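Karora Desk Mouse, white: review
By Hina Awan

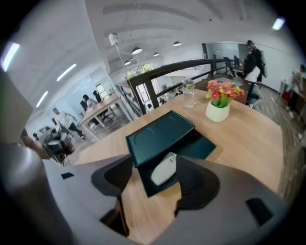

I bought the Karora to replace a Brasum mouse that had started double-clicking after three years. I work at shared tables most of the week and carry my things home at night, so I wanted something small and quiet. The shape is a plain oval with no ridges for the thumb. It comes in a dark green box with a lift-off lid, and the white mouse sits in the base with nothing piled on top of it. The lid has a faint circular line pressed into it and not much else by way of decoration. I have kept the box and use it for carrying – it takes up more room in a bag than a pouch would, but the mouse doesn't get scratched.

Tracking is good on bare wood, which is what most of our tables are. It skipped on the glass desk in the meeting room until I put a sheet of paper under it. The clicks are soft. Ehsan Niazi sits across from me and could not hear them, though he could hear my old one.

The scroll wheel is the weak point. It is stiff, and over a long spreadsheet (mine ran to 3,162 rows) my finger got tired. There is no side button. Charging takes 90 minutes and I have been getting over 7 days from it, using it all day.

Oksana Demchenko has larger hands than I do and gave it back after one morning. She said her palm hung off the end. If you take a medium glove or bigger, try one first.

I would buy it again for travel. For a fixed desk I would get the Tarar, which is heavier and has a better wheel.

Contact | © Funenent Reviews | Back to top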